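What the humanoid budget looks like before you buy anything big

Oct 9, 2026

I've been putting off this post for weeks, mostly because the spreadsheet kept growing, but Camcombe is finally at the point where I can talk money! Camcombe is our home-tidying project, and the task we plan around is putting fruit away: basket in the hands, cubbies in front, small bright things to move.

When I drew up the first budget in July I had one huge line for the robot and a single line called "misc." Please don't do this. Misc is where all the fun is (and a scary share of the total).
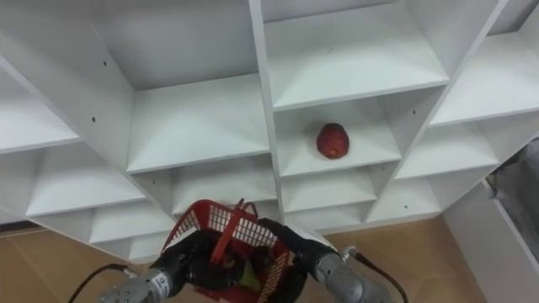
Take props. I set aside $80 for fruit, baskets and bits, and I'd happily double it. A red mesh basket is a great buy for grasping work, because there's a handle, a rim and a side full of openings, and each one is its own little problem. Buy spares of the exact same model. Stores swap their stock all the time, and then your new basket is a different shape from your old one.

Shelving came to $148 from Prata, delivered. White, plain, lots of cubbies at different heights. I went back and forth on a fancier adjustable unit and I'm so glad I kept it simple.

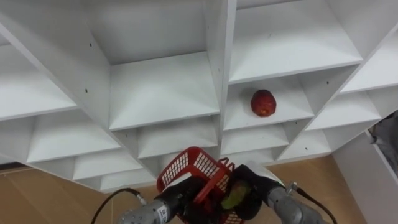

Cables, and the stuff you hang them from

I love this section and I know I'm alone in that. Plan the overhead run before you plan the room. Measure from the ceiling to the robot's shoulders, then add enough for it to turn and lean, then price it. Our cable order from Dramelow was $105 and I had penciled in a third of that.

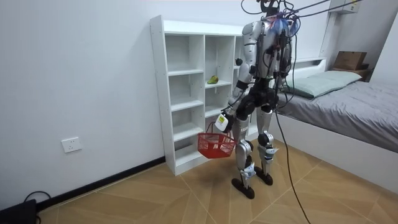

Floor space costs money too, even in a room you already have. Put the shelves against a wall, mark where the feet go, and check where the nearest outlet is. I also keep tape on the shopping list permanently, next to cable ties and spare connectors.

For hands, my rule is to get a quote for replacement fingers on the same day you get the quote for the hands. Nelness sent me both on one page, with lead times, and that page has changed my plan more than any spec sheet. Five weeks for a part is a budget item!
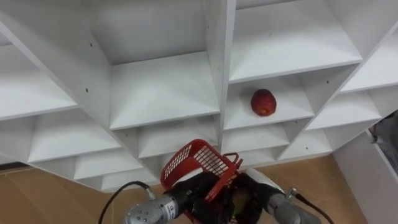 Next on the wish list is a second set of shelves in another color, so we're not always working against white. After that, a proper cart for the tools. I'll post the full spreadsheet once I've cleaned up the tab names, some of which were typed very late at night.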